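Aug 1, 2023

Up before the alarm again, because the gulls at Kerkidley have no manners at all. Ate a cold roll standing at the window and then walked out to the old priory at Trirkudden while the tide was still low and the path was dry.

I've wanted to see this place for years and I still wasn't ready for how much of it is left! The guidebook gives it one thin paragraph (founded early, burned twice, roof gone), so I was expecting a few bumps in a field. Well, the whole west wall is standing. You come round the hill and there it is, gray and enormous, with grass growing out of the top like a bad haircut. The doorway has three rows of carving, very worn, mostly leaves, and one face on the left side that might be a saint or might be a sheep. I went back to look at it twice and I'm leaning toward sheep.

The lower stones are much bigger than the upper ones and a different color too, more yellow. The sign by the gate says the monks built on top of something older and took the rest from a quarry at Madstead, 11 miles off, by ox cart. It also says some 2,000 cartloads, and I'd love to know who worked that out. I sat in the cloister for a good long while eating an apple. Only the footings are left there, but you can still walk the square, and the well has a grate over it now. Dropped a pebble through - a very long wait, then a tiny plop.

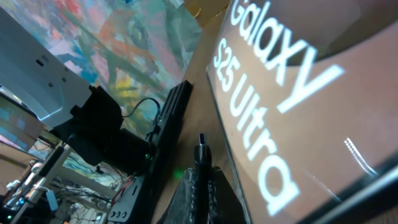
My knees complained all the way back, and I missed the bus by a minute, so I had soup at the Hafþórsson tea room and wrote half of this on a napkin. Tomorrow is the crypt at Madstead if it's open. The leaflet says ask for the key at the post office, but the leaflet is old, and last November it was shut for drains. Must remember the flashlight, and socks.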